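The Herkgate Letter, 7/11/22

Washing up, and other things I have opinions about

So the dishwasher died. It had been making a noise like a bag of spoons since April, and I had been dealing with that by turning up the radio, and then one evening it filled with gray water and stayed that way. I bailed it out with a measuring cup. The repair man looked inside, asked how old it was, and put his flashlight back in his bag before I had finished answering.

A new one, fitted, would be a big chunk of the money I'd put away for the trip to Pramberg, and I'm not ready to give up Pramberg. So I've been washing up by hand for weeks now, three meals a day, and I have a lot to say about it (you knew I would).

I wrote two lines about this at the bottom of the last letter and got more mail than I did for the whole piece on tomatoes. You people care about dishes! Nelu Grecu sent me a page and a half, single spaced, about glasses. I've put the best of what came in together with what I've worked out at my own sink, which is a shallow old thing under a window that doesn't open.

Start with the order. I grew up in a house where you washed whatever was closest, and I did it that way until I was well into my forties. Glasses first, then silverware, then plates, then bowls and serving things, then pans. By the time you get to the pans the water is a disgrace and you can change it once, for the pans only. Yae Kobori goes further and washes the silverware while she's still cooking, so that there are only plates left after dinner. I tried it and burned an onion, but I can see it would work for a calmer person.

Then there's the big argument, tub or running tap. I had five letters for the tub and three for the tap and one from Selvaraj Sivakumar, who wants it known that he uses neither. He puts a squirt of soap in a cereal bowl with a little hot water, dips his brush in that, scrubs everything dry-ish in a stack, and then rinses the whole lot in one go. I was all set to be rude about this and then I tried it on a breakfast's worth and it's good. It's quick, and you aren't fishing around under the suds for a knife. I still use the tub for dinner. I like having my hands in warm water at the end of the day, there, I said it.

On soap I have changed my mind completely. I used to buy the little bottles on the shelf by the register, squeeze them like I was putting out a fire, and buy another one a couple of weeks later. Now I keep one big pump bottle by the sink and fill it from the drum at the hardware place on Furukawa. Two pumps in the tub. That's it, two. If the dishes feel slippery after the rinse you've used too much, and I had been using too much for my entire adult life. 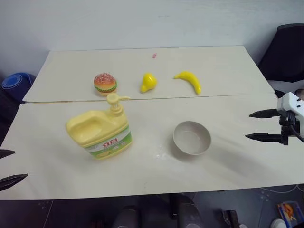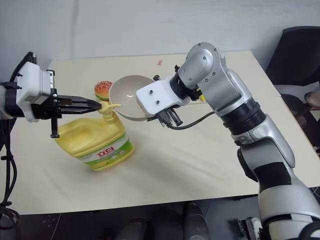
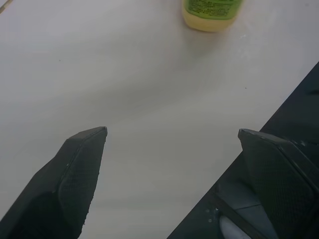 Yellow plastic on the table, with the toy burger, pear and banana in the first picture.

Back to the sink. Brushes, then. Sponges are out in my house. I know some of you are loyal to them, and Rin Fukuda cuts hers in half when they're new and gets twice the life out of each one, which is smart, but I can't get past the smell. I have two brushes with long handles, one for glasses and plates and one for anything that's been in the oven. They stand head up in a jar. If you stand them head down they sit in their own puddle and go black, ask me how I know.

For burned pans, my mother's method still beats everything: cold water, a spoon of baking soda, bring it up to a simmer, turn it off, go and do something else. Come back with a wooden spatula and it lifts off in sheets. It won't do much for the outside of a pan. The outside of my pans is a lost cause and I have made peace with that. Do not do this with aluminum, by the way, it goes dark and looks terrible. I did it to a jam pan that belonged to my aunt and I still haven't told her.

Cast iron got its own pile of letters and I'm saving it for next time, there were some strong feelings.

Drying! I'm an air dryer by nature. Put it in the rack, leave the room. But the rack I had held four plates and tipped forward if you added a fifth, so I went looking for something better, and Yoshinori Iwasaki (who has lived in the apartment over the bakery in Jutau for years with a kitchen you could cover with a bath towel) told me to forget the rack and lay out a folded bath towel on the counter. Glasses upside down on one half, everything else on the other, hang the towel up afterward. I've been doing it ever since. The only trouble is glasses with a flat rim, which sort of seal themselves to the cloth and come out steamy, so I prop those up on a chopstick.

Linen towels for drying, please, and wash them a few times before you expect anything of them. New ones just push the water around. I have a set of cotton ones with roosters on them that were a present and they have never dried a single plate, but they look cheerful on the oven door.

The other thing that came up in the letters was company. Quite a few of you said you got your best conversations out of your kids, or your husband, at the sink, with one person washing and one drying and both of you looking at the plates. We've been doing that here. My son dries. He told me more about school over one lasagna dish than he had in a month of car rides, and then he put the dish away in the wrong cupboard and I didn't find it for three days.

Will I get another dishwasher? Probably, in the end, when we're back from Pramberg and the holidays are coming at us. I miss it most on the nights when there's a roasting pan, and I miss having somewhere to hide the dirty cups when the doorbell rings.

Next letter: cast iron, as promised, plus the plum cake that three of you have now asked for twice. If you have a good way to get tea stains out of a thermos, write to me at the usual address. The denture tablets didn't work.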